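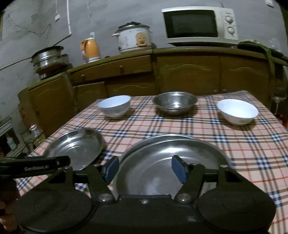 How many days do you need for Nerkeck? Four, if you come by the night bus, and five if you want to walk to the upper village and back without hurry.

Travel > Mountains > Nerkeck

2 min read

I came with the opposite idea. Two people in my hostel told me one afternoon is enough, you see the square, you drink a coffee, you leave. So I booked one night. Then I paid for three more.

The night bus is run by a company called Stelix. It leaves at 22:40 and arrives before six in the morning. My seat was number 32, at the very back, over the engine. I do not recommend this seat to anyone taller than me.

At six everything in Nerkeck is closed except the bakery beside the bus station. They sell a flat bread with onion, still too hot to hold. I ate two and waited for the light.

The town stands at 1,783 metres. I live at sea level and I felt it on the first stairs. Please do not plan the long walk for the first day - I did, and I was back in bed by noon with a headache.

I stayed at the Quan guesthouse, behind the old post office. The room was small and clean, with a window to the river. The owner, Natnael Weldu, drew me a map by hand because the one on my phone shows a bridge which was washed away in spring.

His map was better than mine in every way. It also had the dogs on it. He marked the friendly ones with a circle.

The path to Urkemex, the upper village, starts behind the school. It climbs through walnut trees for an hour, then there is no shade at all until the chapel. Take more water than you think.

In Urkemex I met Leif Zoëga, who walks there every year in March and knows which door to knock on for lunch. Lunch was beans, pickled cabbage and sour milk. I had been afraid of the sour milk. I asked for a second glass.

There are 311 steps from the village down to the river. A sign at the top says so, and my knees agree with the sign.

About money: there is one cash machine in Nerkeck and it gives a maximum of 400 per day in the local currency. It was out of service on two of my mornings. Bring cash from the city.

If someone knows whether the morning bus to the coast still stops at Nerkeck in winter, please write to me. The timetable at the station was from another year, and the man at the window only laughed - kindly, but he laughed.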